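Getting marks off a white table

We have a white table in our flat in Culham, and for two years I cleaned it wrongly. I used the rough side of the sponge, and the surface became dull in places. Now I do it more softly.

For tea and coffee rings, mix one spoon of baking soda with a little water and leave the paste for ten minutes. Wipe with a damp cloth, then with a dry one. Turmeric is harder. It needs the paste two times, and then some hours of sun if you can move the table to the window.

Ballpoint ink goes with a drop of spirit on cotton wool. Try first on the underside. 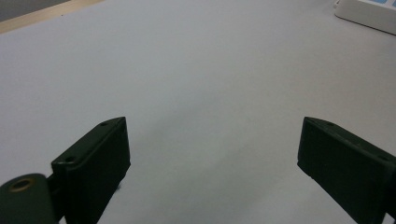 Do not use chlorine powder. It can make white turn to yellow, and this you cannot repair. For every day, warm water and a small drop of dish soap are enough. Change the cloth often, old grease in it leaves grey lines.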